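Keeping the hand grippers in trim at Dillport

The table-setting cell at Dillport has two hand-held grippers, and one technician looks after both. She has done it from the start, when the linkages came over from the Brekgate shop as loose parts with a drawing. We spoke to her in March, between service rounds.

The first thing she checks is play at the pivots. "You close the fingers by hand and push them sideways. If the tips move and the arms don't, it's the pad screws. If the arms move too, it's a pivot." She keeps the log by closing cycles. The last full service was at 2,094, and it turned up one worn bushing.

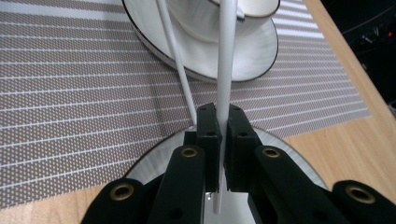

Pad alignment takes up most of her time. The linkage is supposed to bring the faces together parallel, and a small error at the pivot turns into a visible wedge at the tip. Her test pieces are ordinary tableware. A thin white rod held nearly upright between the two pads, with its tip hanging just over a plate, is a harder check than any gauge block, she says: "A block has flats and settles itself. A rod that tapers will roll if one pad leads the other." Black pads are fitted for this kind of grip. She wipes them with alcohol and leaves them to dry before closing.

The pivots carry brass-colored rings, and she does not oil them. "Oil gets to the pads sooner or later - then you are chasing slip for a week." A dry film from Wuvinel goes on at each service instead. Screws are set with a small torque driver and marked with paint.

Cables are the other regular fault. A coiled lead takes up slack well, but it also pulls on the connector when the operator reaches across the table. She added a clamp at the body to take the load, and replaces the lead when the coil stops closing up.

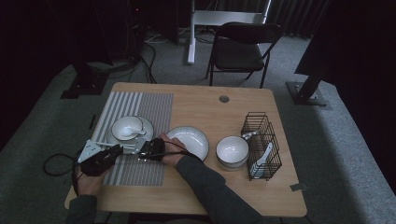
Calibration follows any change of fingers. The opening is zeroed fully closed, then read at full travel, and the two values go into the Saragih logging software. The procedure asks for 100 open-and-close cycles before the second reading. She has tried fewer. "It drifts for the first part and then it stays put. I would sooner wait."

The spare set is kept assembled, with its own calibration file. A swap takes four screws and a new zero. The next job is a revised pad backing, part 149 on the drawing, which has been on order since the last service.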